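Speaker notes — "Pillgate, or how we taught a policy to ask which one"
Lab day talk, after lunch, so keep it moving

Opening (no slide yet). Say hi, thank Lise Bergeron for the invite and for moving me off the 8 a.m. spot. Mention I'm the one who booked the cluster for most of January and yes, I've heard the complaints, and yes, Gordon Sutherland has already forwarded me all of them.

Start with the problem, not the method. Last year at this thing I showed a pick-and-place policy that looked brilliant until you put two similar objects on the table. Ask for the black one and it would head off confidently, drift toward the middle, and close its fingers on nothing at all. I must have watched that a few hundred times! The averaging story is old news to most of this room, so don't spend five minutes on it. One sentence, wave at the whiteboard if there is one, move along.

What we did about it. Pillgate is a small gating layer that sits between the language encoder and the action head. It has to commit to a target before the arm is allowed to plan past the approach. If the commitment score is low, the arm hovers and looks again. (Somebody will ask about the name. It's from the first version, which sorted pills. Don't tell the whole story, it's longer than you think and Wayne tells it better.)

Slow down here, people get lost. The gate never sees the action history. It gets the current view and the instruction, full stop. Diane Hiebert pushed hard for this and I argued with her for weeks, and she was right, so say so out loud because she'll be sitting in the second row. When we let the gate peek at past actions it learned to agree with whatever the arm was already doing, which is a lovely way to build a very expensive yes-man.

Training. All in simulation, on scenes out of Bidska, our scene generator. Clutter, shelves, furniture, different floors and walls, lighting that moves around. We didn't touch the physics much. The variety is mostly in what's lying on the table and how close the lookalikes are to each other. Bring up the dice task here and leave it up while you talk.
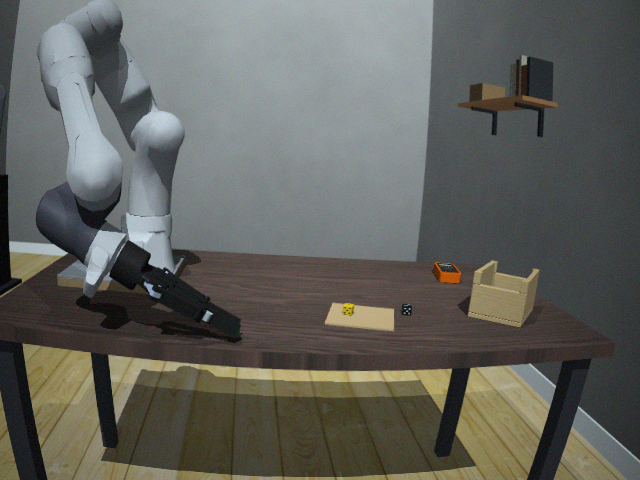

So the instruction for the dice task is always by colour, never by position, and I want to be clear about that because in the paper draft we muddled it and a reviewer rightly had a go at us. Same two objects, same size, and colour is the only word the policy gets to work with. We ran 100 episodes per setting, with the baseline and the gated version starting from identical seeds. Gated version wins, and the gap is widest when the lookalikes are close together, just as you'd hope. Show the curve, let them read it, count to three in your head before talking again. You always rush this bit.

Be upfront about the cost. The hovering is slow. It adds roughly 2 seconds to a typical pick, and on easy scenes that's pure waste. Ghislain Gagnon has a version with an adaptive threshold that claws most of that back but it isn't stable yet — he's here, grab him at the coffee break.

Also say what we haven't done. No real arm yet. McKinnon is on the schedule for the spring and I'm not promising anything on stage this time. And the gate still does badly when the instruction is vague, like "the small one" when both are small. It should hover forever and ask for help, and what it does instead is pick one with great enthusiasm. We think it's a calibration problem. Wayne Charbonneau thinks it's the encoder. There's a beer riding on it.

If there's time: the Pendell comparison. If there isn't, skip straight to thanks, the plot is in the backup slides and it needs a proper explanation of the axes.

Likely questions. Why not just use a bigger encoder? (We tried, it's in the appendix, helps a bit.) Does it work with more than two candidates? (Yes, but it hovers longer.) Is the code out? (Soon. Don't say a month, Gordon will write it down.)

Water bottle. Clicker. Turn off email notifications before you plug in.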